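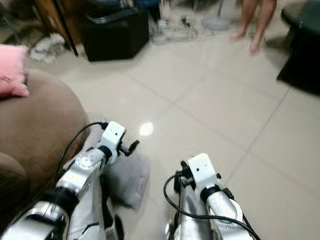

**Slide 1. Opening (Wednesday, after lunch)**

- Thank Aigars Paju for the introduction.
- Say what the talk covers: grout maintenance in rented buildings. Sealing, cleaning, when to regrout.
- Questions at the end, please.

**Slide 2. The Gurnance building**

- 3,709 square feet of floor tile on the ground level, nearly all of it in hallways.
- Mockus cleaned it for years with an acidic product. The tile held up. The grout went soft at the entrances first.
- Pause here. Ask who still has acid cleaner in the supply closet.

**Slide 3. What we changed**

- Neutral cleaner, clean rinse water, mop heads swapped every 100 feet of hallway.
- Sealer twice in the first year, then once a year.
- Delport did the regrouting at the two entrances. Final bill was $3,872. Don't get pulled into a discussion of their rates.

**Slide 4. Grout width and color**

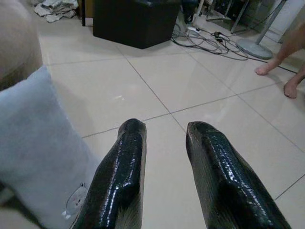 *Large beige tile, thin darker grout lines.*

- Bigger tile means less grout to look after. It also means an uneven subfloor shows up as lippage.
- Mid-tone grout hides traffic dirt best. White grout in a lobby is a mistake I have made twice.
- Glossy tile shows every streak. Budget for a dry buff.

**Slide 5. Inspection**

- Walk the floor every 6 months with a flashlight held low.
- Water drop test: if the grout darkens, reseal.
- The Grustix checklist is on the handout, page two.

Skip slide 6 if we are past 2:30.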